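[folach-list] Re: Moving between buildings in November, what do I book first?

From: Gleice Pacheco
To: folach-list
Date: Fri 9 September

Hi all, quick one between calls, sorry for the fragments. Callum asked a bunch of things and I did the same move last year (Figueiredo Court to Huta Street, third floor to fifth floor), so dumping everything I remember. Quoted bits are his. Scroll past if you're not moving.

Bedroom odds and ends first, everything else after.

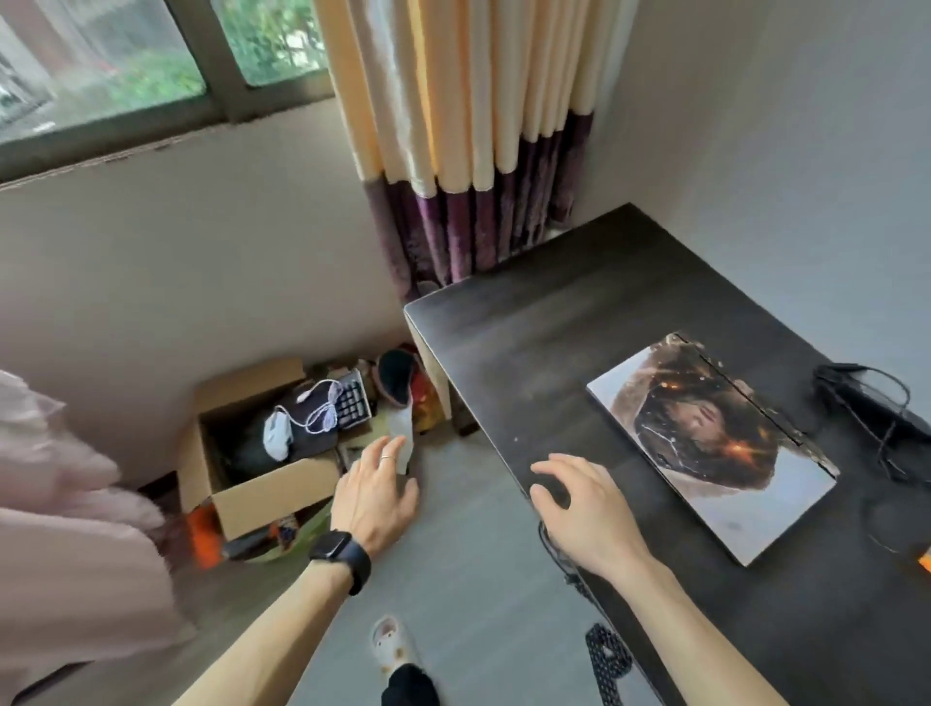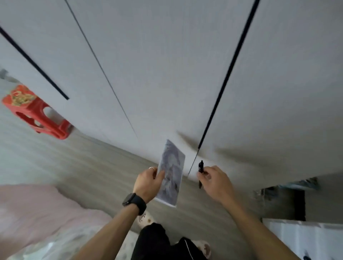 When do you have to book the freight elevator at Huta Street?

At least 45 days ahead, in writing, to the building office. The form is one page and they want a copy of the mover's insurance certificate stapled to it, or attached if you email.

OK now Callum's message, in pieces.

> On Thursday Callum Baird wrote:
>
> Lease at Figueiredo ends the last day of November. New place is a two
> bedroom at Huta Street, keys the week before. Never moved with more than
> a van and a friend. What do I book first, and what did you all wish you
> had booked sooner?

Elevator, then movers. I did it the other way round and had to pay to change the date with the movers. The office at Huta only gives out two slots a day, morning and afternoon. Morning is the one you want, the afternoon one stops dead at four and the front desk guy will come up and tell you so. Ask for a weekday. Weekends at the end of the month go to whoever asked in the summer.

You have a week of overlap with the keys, use it. Carry over a lamp, a shower curtain, toilet paper, a kettle. I had one night of overlap and slept on a rolled up rug.

> Dastach quoted me 339 plus hourly. Is the 339 a deposit or a fee? The
> email doesn't say and the guy on the phone said "it comes off at the end"
> which could mean anything.

With mine it was a booking fee that got credited on the final bill, so closer to a deposit. But only credited if you go past the minimum hours. I came in under and it just stayed as the price, so get them to put it in the email. Reply to the quote and write: please confirm this amount is deducted from the total. They did answer me, took two days.

Also ask when the clock starts. Mine started when the truck left their yard, not when it got to my door. They're on the far side of the river. You can guess.

Crew was good though. Careful with the doorframes, brought their own blankets, took the legs off the table without being asked and taped the bolts to the underside. No complaints about the people at all, it's the paperwork that's vague.

> How many boxes for a one bedroom plus a lot of books? Do I buy new or
> scrounge?

I ended at 37 and I do not have a lot of books. So more. Small ones for books, please, the ones wine comes in are the right size and strong. Big ones for bedding and coats only. The liquor store across from Figueiredo puts theirs out in the back on delivery day and they're happy to have you take them. Don't use the ones from the produce place, the bottoms go.

Buy tape new. The good brown stuff with the dispenser that has teeth. I bought the cheap clear one twice and then bought the brown one anyway.

Hanan Khoury has a stack of flattened boxes from her move in the basement locker if nobody has claimed them, write to her off list. She also has a hand truck with one slightly flat tire, works fine on carpet, annoying on the sidewalk.

> Labels: by room or by what's in them?

Room they are going TO, big letters, on two sides and not the lid. The lid is useless once there's another one on top. Then one line smaller with the contents. Movers only read the big letters. I wrote "study" on a bunch and there is no study in the new place so all of those went in the hallway and stayed there till spring.

Tape a sheet on each door in the new apartment with the same word. Kitchen, bed 1, bed 2. Bed 1 and bed 2 will cause arguments otherwise.

Gus Ridgeway does it with numbers and a spreadsheet, he can tell you about that. I don't have the temperament.

> What about the little things? I have drawers full of stuff that isn't
> anything. Cards, cables, keys to who knows what.

This is the part that eats the time. I gave it an evening and it needed three or four. What worked in the end, one shoebox per drawer, tip it in, don't sort, write "desk left top" or whatever on it. Sort on the other side, where you can see what the new drawers are like. I know everyone says sort before. If you start with the drawers you will be reading old birthday cards at midnight with the kitchen still on the shelves. Ask me how I know

Keys are the exception. Go through keys before you leave because Figueiredo charges 72 for each mailbox key you don't hand back, and they count the spare they gave you the first year. I'd forgotten I had one. It was in a coat.

Anything flat that you care about (photos, postcards, prints) goes inside a big hardcover, and the hardcover goes in your own bag. Anything small and breakable, roll it in a pair of socks. Socks have to go in a box anyway.

> Do I need storage? The new place has no closet in the second bedroom.

I'd hold off. I took a unit for the first while, paid for it the whole winter, went there twice. If you're not sure, leave it stacked against the wall in the second bedroom for a month and see what you go looking for. If you do want one, the place behind the train station is cheaper than the one attached to Huta Street and you can go month to month. The attached one wanted half a year up front when I asked, may have changed.

Adalberto Quintana had a wardrobe built in for his second bedroom after he moved, same layout as yours I think, the C line. He'd know what it cost and whether the office gave him trouble over drilling. I remember there was some back and forth over the baseboard.

> Cleaning. Do they really inspect?

They inspect the oven. And the window tracks for some reason. Behind the fridge they looked but didn't say anything. Patch the nail holes with the white stuff in the tube, don't paint, your white won't be their white and then they charge you for the wall. Take pictures of the empty rooms with the lights on the day you hand over, and of the meter.

Do the oven two days before, not the night before. The smell.

> Last one, internet. Same provider both ends, can they just move it?

They can but the "move" takes longer than cancelling and starting over, at least it did for me. Nine days with nothing. Call them, don't use the chat. Ask for the date the line goes live at the new adress, not the date the order is placed, they'll give you the second one and sound very pleased about it. If the previous tenant hasn't closed their account there's a whole other form, so get their name from the office while you're in there for the elevator.

Things Callum didn't ask:

Mail forwarding, start it a week early. Mine kicked in late and the new bank card went to Figueiredo.

Renters insurance, change the address before moving day and ask if it covers stuff on the truck. Mine didn't. Dastach's own coverage is by weight which means your laptop is worth the same as a bag of rice.

Plants go in the car. They won't take plants. Or anything with gas in it, lighters, camping stove, that kind of thing.

Measure the couch. The fifth floor corridor has a turn right after the elevator and it's tighter than the one at Figueiredo. Mine went in upright, with one guy swearing. If yours is longer than the elevator is deep, tell the movers on the phone and not at the door, they send an extra person for it.

Have cash for the crew, and cold drinks, and something that isn't a donut. They get donuts from everybody.

Pack one bag as if you're going to a hotel for two nights. Charger, pills, towel, sheets, the can opener. Screwdriver for the bed. Keep it on you and don't let it get near the truck.

Parking, forgot parking. You need the no-stopping signs for the curb on BOTH ends and they come from the city not the building. Put them up the day before and take a photo with the plate numbers of who's already parked there or they wont tow. I only had them for Huta Street, so at Figueiredo the truck double parked and we carried everything around the corner past the laundromat.

Gotta run, next call's started. Hanan, can you post your sofa guy's number again, I lost it. Callum, form for the elevator is on the office page under Residents, then Documents, it's the second one called Move, the first one is old.

Gleice

_______________________________________________
folach-list mailing list
To leave the list, send a blank message with "unsubscribe" in the subject line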